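Glassware table, Nustthorpe teaching lab
Mar 22, 2023

These pictures are from the brown bench at the back of the lab, where the small glassware gets put away between classes. The set is simple: a rack, some tubes, tongs, a dish, a beaker and a cloth. We bought most of it from Lennox last November, in a box of 45 pieces. Click through for larger versions.

## Tubes and tongs

Tubes are held upright and moved one at a time. The steel crucible tongs stay flat on the table with their jaws at one end, so the handles are easy to pick up. 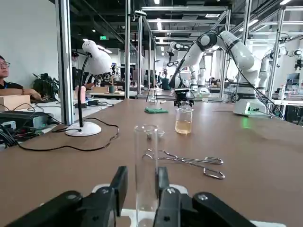

## The rack

Our racks are white plastic and come from Esto. They are light, they wash well and they don't mind being dropped. The older wooden ones held 24 tubes each but the holes had swollen, and we got rid of them.

A rack goes on the left of the table and the beaker to the right of it, with the tongs between the two.
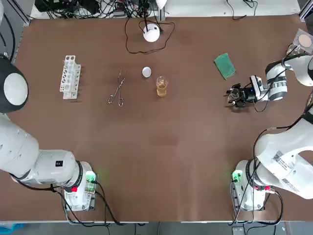
Keeping to that order saves a lot of reaching across. Classes of 8 share one bench, and it helps if everybody knows where to look. The cloth can go wherever there is room - it gets moved more than anything else.

## Beakers and dish

The small beaker has the yellow liquid in it. A second one, empty, stands towards the back corner, and the shallow white dish sits to the left of the small beaker. 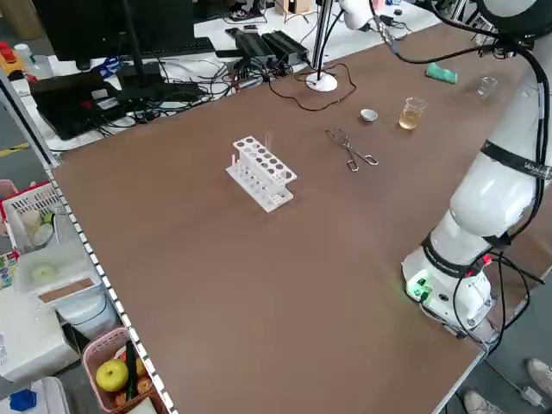
Dishes and crucibles go back in the Kesow cupboard once the bench is clear, on the lower shelf. Beakers go on the shelf above, smallest at the front. Spare tubes are in the drawer underneath, still in their card sleeves.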